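Good practice rules for recording cloth folding with hand-held grippers?

Asked by drastlow_dan
Tags: data collection, cloth handling, written procedures

Hi all. We're writing up house rules for demo recording, towel folding to start. Two hand-held grippers, one in each hand, cables back to the recorder, one blue towel on a wood table. We have 281 takes so far and no written procedure at all, just habits. Now a second site (Morport) wants to copy what we do and I have nothing to send them except a half page of notes.

Stuff I need help with:
Does the table have to be fixed down and marked?
Who decides a take is bad, and when?
Is regrasping in the middle of a fold allowed or is that a reject?
Where should cables go? Ours run off the back of the grippers and down past the wrists.

Both hands on the top edge is how we do the straight folds: 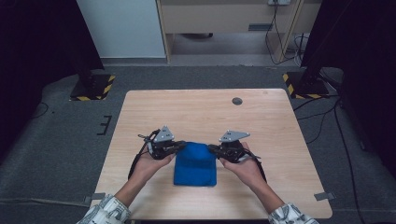

Kip R. commented: are you resetting the towel the same way every take? If yes, stop. Write down a few start states and rotate them, otherwise your rule sheet just gives Morport the same narrow set you have.

Good point, we mostly start flat. Will add it. Also should say the operators all learned from each other so everybody has picked up the same bad habits probably. One of them drags the cloth to the edge before folding, another one lifts it right up. I don't know if the rule should pick one.

Need a draft by September at the latest, sooner is better. One page if possible, nobody at our place reads two.

tomasz_w
9 votes

Did this for the Clolel bench last year. Short version, more rules about the setup, fewer about the hands.

Table: fix it and mark the floor. Clamps or tape, dosent matter which, but check them at the start of each session. If it moved, write it in the log and start a new session number. Don't nudge it back and carry on.

Regrasps: allow them. People regrasp when they fold laundry, so a rule against it gives you weird stiff demos. What we do reject is a jaw closing on nothing and the operator pretending it didn't happen. Corner in one gripper, pinch lower down in the other is a perfectly fine hold and I'd put it in the sheet as an allowed one.

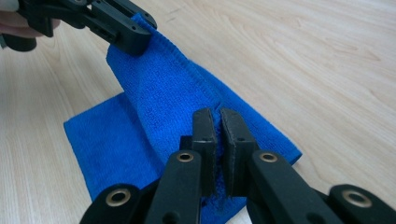

Lifting vs dragging – keep both, but have the operator log which one. Don't average them into some house style. We had 1,374 takes with no label for it and had to go back through by hand. Took forever.

Bad takes: operator can flag right away, one key, no reason needed. Second person reviews later and has the final say. Never delete. Move to a rejects folder with a one word cause. We ended up with 6 causes and that was plenty.

Don't let anyone fix a bad take by doing it "nicer" straight after. Go on to the next start state.

hoss_bench
2 votes

just copy the Hosseinzadeh checklist, its fine. cables to the outside of the arms, sleeves up, go.

drastlow_dan replied: link? can't find it anywhere
hoss_bench replied: ill look. might be on the old drive

Accepted by the asker

Agree with most of what tomasz_w wrote. Adding the two-handed part, where most of our review arguments came from. Example of the hold I mean, towel already in a long strip, one gripper on each top corner:
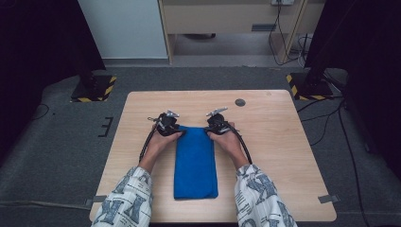 Catrin Mostyn
Procedures lead, demo recording
Posted 2025-05-12

For that hold our sheet has these lines, take what you want:

Both jaws closed before either hand moves.
Lift together. If one side slips, finish the motion or set it down, don't shake it.
Pull the edge straight, no harder than you would with your hands.
Cables outside the forearms and never across the cloth. If a cable touches the towel during a fold, flag it.
Open the jaws fully before backing off. A half open jaw catches the loops.

Cable slack is worth its own check. Operator reaches to all four table corners before the first take. If anything tugs, sort it out then.

On quality: write down what "done" means for each task, in words, with a tolerance. Ours said "folded neatly" for months and two reviewers gave opposite marks on the same takes. Now it says edges within a finger width and no corner tucked under. Boring but the arguments stopped.

Also cap the session. We stop at 300 takes per operator per week and there's a break every half hour. Grip gets sloppy when hands are tired and you see it first in the pinches, they get deeper and more cloth ends up bunched between the jaws.

For the diagonal stretch, one gripper high and one low, the rule is that the low one stays put while the high one travels. Both moving at once is allowed only if the task card says so. 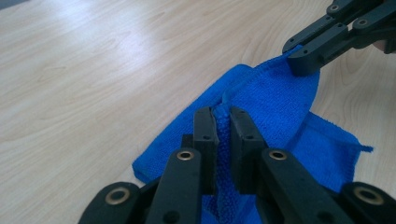

Reviewers should check the wrist views first for that one, then the head view. The head view hides slips behind the hands a lot of the time. If the two disagree the wrist view wins, and note it in the log.

Last thing, version the sheet. Put the version number in the metadata of each take, so when you change a rule you know which takes were made under the old one. Send Morport the sheet and some 20 rejects along with the good ones. They'll learn more from thsoe.

drastlow_dan replied: this is great, thanks. going with the "low one stays put" wording as is. do you log towel swaps too?

Catrin Mostyn replied: Yes. New towel, new ID, even if it's from the same pack. They get softer with use and the takes do look different.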